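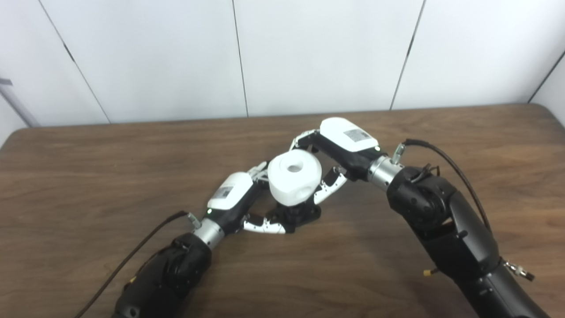
Attachment 1: table top, white cube over the middle

Fledholm Customer Support
Ticket: Drundura table rocks and clicks under load
Opened: October 11, 2026
Product: Drundura work table, brown
Category: Furniture / Stability
Status: Closed

Original message

We have had this table since February. It was steady for months. Now it rocks when anyone leans on one of the long sides, and there is a click from underneath when the weight comes off again. The top itself feels solid. I have pushed down on it all over and it does not flex.

The floor is concrete with a thin vinyl covering. I know it isn't perfectly level, so I turned the table end for end to see if the rocking stayed with the floor or went with the table. It went with the table. Same corner every time, the one nearest the stamp on the underside.

Already tried:
Screwed the foot on that corner out one turn. Rocking got less, click stayed.
Screwed it out another turn. Opposite corner came off the floor. Put it back.
Folded card under the foot. Fine for a day, then the card flattened.
Tightened every bolt I could reach with the key that came in the box. None of them moved much.

Reply from Fledholm Support

Thank you for the detail. Turning the table was the right test and it saves us a step.

A click when the load comes off usually comes from the corner bracket and not from the foot. On the Drundura each leg is held by two bolts through the apron and one through the bracket. The bracket bolt is hard to reach with the supplied key because the key has a long arm and hits the apron before it gets a full turn. It can feel tight when it isn't.

Please do the following:
Clear the table top and turn the table upside down on a blanket. Two people.
Loosen the two apron bolts on the bad corner by half a turn. Don't take them out.
Tighten the bracket bolt fully with a short 10 mm wrench or a socket.
Tighten the apron bolts again, a little on each in turn.
Set all four feet fully in, stand the table up, and adjust from there.

Leave it 20 minutes with its normal load before you adjust the feet a second time.

Customer update

Did the above. The bracket bolt took almost a full turn, so it was loose. Apron bolts are tight now too.

The click is gone. It still rocks a little, less than before. With the feet all the way in, the bad corner sits high by a coin's thickness. I had the table up and down twice and the result was the same.

While it was upside down I noticed the washer on the bracket bolt is dished. The other three corners have flat ones. Is that one meant to be different?

Reply from Fledholm Support

No, all four should be flat. A dished washer has been pulled into the slot in the bracket, and that lets the leg sit at a slight angle. That would account for the height difference as well.

We are sending a hardware bag: four flat washers, four bracket bolts and one spare foot. It ships from the Correa warehouse and normally takes nine days. Please change the washer on all four corners while the table is over. You can keep using the table in the meantime, but lift it when you move it. Dragging puts the load on that same bracket.

Customer update

Bag arrived. Changed all four washers and bolts. The old bolt on the bad corner had a worn thread near the head, so I was glad of the new one. The whole job took 60 minutes, most of it getting the old washer out of the slot with a flat screwdriver.

Table is level after one small adjustment on a foot. No rocking from either long side, no click. Spare foot not used, I have taped it under the apron.

One thing for your instructions: the sheet in the box doesn't mention the short wrench. I would have found the loose bolt sooner.

Reply from Fledholm Support

Passed on to the people who write the sheet. Check the bracket bolts once more in a few weeks, as new washers can settle. Closing this ticket. Reply to the same thread if the rocking comes back and it will reopen.

Resolution: bracket washer deformed, hardware replaced on four corners
Parts sent: Drundura hardware bag, no charge
Related: Plostari bench, loose leg bracket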